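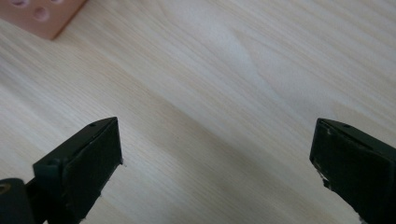
O. Vasylenko, equipment and budget lead, Wurnurau student project

Kasbridge College, Department of Engineering Technology
Final report, equipment planning section
October 18, 2024

Background

The Wurnurau project records people doing small household jobs with hand-held grippers, so that the recordings can later be used to train a robot arm. The jobs so far are sorting and folding clothes. Our team was responsible for the recording station. This section covers what we bought, what we borrowed, what we got wrong in the budget, and what we recommend for the next team.

The department approved $2,377 for the station. That had to pay for everything except the computer and the desk, which were already in the lab. We were told in March that there would be no second request during the year, so we kept part of the money back until the station had been used for a while. This turned out to be the right call, although the amount we kept back was too small.

How we made the first budget

We started with a list of what a recording session needs and put a price next to each line. Lines without a written quote were marked in yellow. The biggest yellow line was the pair of grippers. We looked at buying them finished, buying them as a kit, and printing the parts ourselves from published drawings.

Finished units would have used almost the whole budget. Printing everything ourselves was the cheapest on paper, but the lab printers are shared and we could not get a firm time slot. We chose the kit from Brondora. It came with the bodies and fingers, and we did the assembly in the lab. Assembly took nine evenings. We had planned on fewer.

We bought two kits because folding needs both hands. An early version of the plan had only one, with the second to be added later. We dropped that idea after trying to fold a shirt one-handed at a kitchen table.

The grippers are wired. We did not budget for cables as a separate line, and we should have. The cables in the kit were too short to reach the computer from the far side of the table, so we paid for longer ones plus shipping. Someone working at the table has a cable hanging from each hand, and enough slack has to be left for lifting and turning. When you measure for cables, measure with the arms raised.

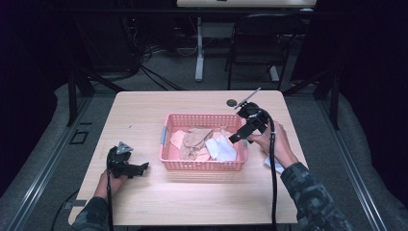
Consumables and props

For props we wanted objects that are cheap, washable and easy to replace. The clothes were donated by team members. We use socks and other small pieces in light colors, in a pink plastic basket with gray handles. Since the basket is perforated, it weighs very little and slides when it is pushed. We thought about buying a heavier one and decided against it, because real baskets slide too.

The table is the lab's own, with a light wooden top. A new top was on the wish list and was removed in the first round of cuts. It has small marks, but they do not get in the way of the work.

The line we underestimated most was gripper upkeep. We had written down screws and nothing else. The fingers touch the table and the basket many times in a session, and the black material on them gets scuffed and starts to tear. We now check the fingers before each session and write their condition in the log.

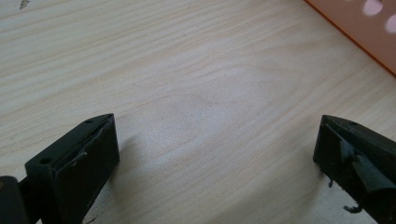 Figure 3. Gripper fingers above the tabletop. Note the loose flap on the right finger and the torn scraps under it.

Replacement finger sets from Brondora cost $93 per pair of fingers. We had not asked for this price before ordering the kits. It should be one of the first questions to any supplier, together with the delivery time and whether the fingers can be bought without the rest of the hand. A team that can print its own fingers would pay less, but would still need to buy material for the contact faces.

What we would budget next time

The next team should plan for up to 100 sessions over the year. We planned for fewer and the upkeep line was sized to match. Our recommendations are listed in the order we would spend the money.

Grippers, two, as kits. Get a written quote and ask about spare parts at the same time.

Spare fingers. Order at least one full set with the kits, so that a worn finger does not stop a week of sessions.

Cables. Buy them after the table and computer are in their final places.

Covering material and small screws. Keep them in a labeled box at the station.

Props. Leave a small amount here. The basket and the clothes have cost us almost nothing, and socks in particular have been a good choice because they are soft, they bunch up, and they can be put back in the basket in a different way every time.

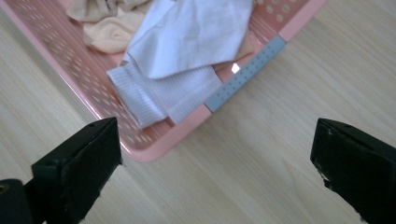
We would add some darker clothes to the set as well, and a few with stiff fabric. These can be donated like the others, so the cost would be laundry only.

Open items

The quote for a second station is still missing the shipping cost. The printer schedule for the coming term has not been posted, so the choice between bought and printed fingers has to wait. Receipts and the full spreadsheet are in the project folder, with the yellow lines left as they were in the first version so the next team can compare them to what we paid.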